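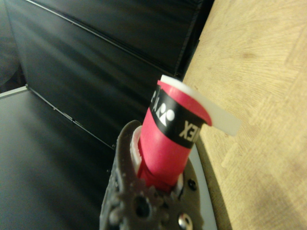

I caught Aisling Foley on the phone at half six in the morning, which she swore was a lie-in. She rows the single scull for Neves, and in April she goes to her first international regatta at Kituvov, two years after she first sat in a boat.

"I fell in 14 times that first summer," she told me, laughing. "My mum kept a tally on the fridge!"

She's 32, so a late starter by rowing standards, and I wondered if that bothered her. "It did at the trials. Everyone else had been at it since school. Then the lights went green and I was too busy to care."

Her last 600 metres are what people talk about - she was fifth at that point in the trial final and came home second.
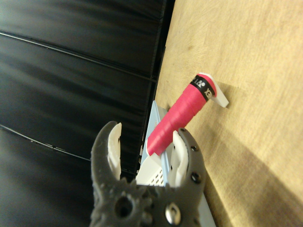 Nicanor Zavala reckons she still goes off too slowly, and told me he'd happily swap that big finish for a decent first minute. Aisling groaned when I passed this on. "He's right, don't tell him. We've been doing starts all month and I hate every one of them."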